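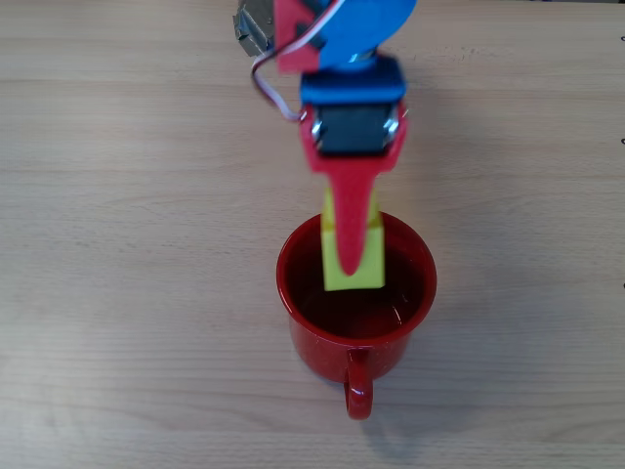

Bula Tenants' Activity Grant
Second progress report, covering the period to the end of March

Summary for readers with other reports to get through

The Bula program is running, it is within budget, and residents are turning up. The garden beds are late. The bus is a longer story and has its own heading.

Background

You will recall that the grant was made to bring some shared activity to the Bula estate, which has 262 flats across four buildings and, until last year, one notice board. The board was locked and the key was with a previous managing agent. We mention it again only because the first report promised an update: the lock has been drilled out, the board is in use, and it already has a lost cat on it.

Shared lunches

The monthly lunch in the Garba Street hall is the part of the program that has gone best, probably because it asks the least of people. The March lunch served 79 residents, our highest figure so far. We had catered for fewer and the last table got a great deal of coleslaw.

Residents from the Vukus building, who told us at the start that they would not cross the road for a sandwich, now arrive before the doors open and have views on the seating. We have stopped moving the tables.

One request keeps coming back, and that is for a proper urn. The hall's urn takes most of the morning to boil and then won't stop. We propose to buy one from the equipment line, where there is room for it.

Home visits and phone calls

The phone list is for residents who don't get out much, or would prefer not to. Calls go out on weekday mornings after ten, a time set by the residents themselves following some frank feedback about nine. Most calls run longer than the fifteen minutes we allowed in the application. We have adjusted the roster and left the fifteen minutes in the paperwork for sentimental reasons.

Two residents asked to come off the list during the period. Both said they were too busy, and we are counting this as a good result even though the reporting template has it under "withdrawals".

Garden beds

Your agreement has the raised beds finished by the end of summer. At the time of writing we have the timber, the soil, a written approval from the housing authority, and a second letter from the same authority asking whether we have approval. The matter concerns a drain. Everyone agrees there is a drain, and there are three plans showing where it might be.

A plumber has been booked to find it. Once it has a position, the beds can be built in a weekend, and we will plant for winter: broad beans, silverbeet and whatever the residents of the ground floor decide about the garlic. The soil is under a tarpaulin beside the bins and has been popular with the local cats, possibly including the one on the notice board.

The bus

The budget included a minibus for monthly outings, to be hired from Noment at a community rate. Noment has been pleasant throughout. The first bus was too tall for the car park. The second fitted the car park but had no step, and several passengers declined to be lifted. The third was the right bus and came on the wrong morning, when we were delighted to see it and had nobody to put in it.

The outing to the foreshore did go ahead in the end, with a full bus and reasonable weather. Fish and chips were bought. Residents have asked for the botanic gardens next and, after that, a hardware store, on the grounds that they never get to look around properly.

Money

Spending is under budget for the period, nearly all of it because of the garden beds. Catering is slightly over. We spent $100 on replacement hall chairs, which the agreement doesn't mention, after two of the old ones gave up during a lunch. No one was hurt and we'd ask you to approve the purchase after the fact. Receipts are attached, apart from the one for the chairs, which came from a garage sale and is a handwritten note reading "chairs, paid".

Decisions we need from you

Approval to buy the urn.
Approval of the chairs, as above.
An extension on the garden beds to the end of spring.
Permission to move unspent bus money into a second outing.

Next period

Lunches and phone calls continue as they are. We plan to start an afternoon card group at Vukus, where a group of residents has been playing in the laundry for years and would like a table. The next report will include the location of the drain.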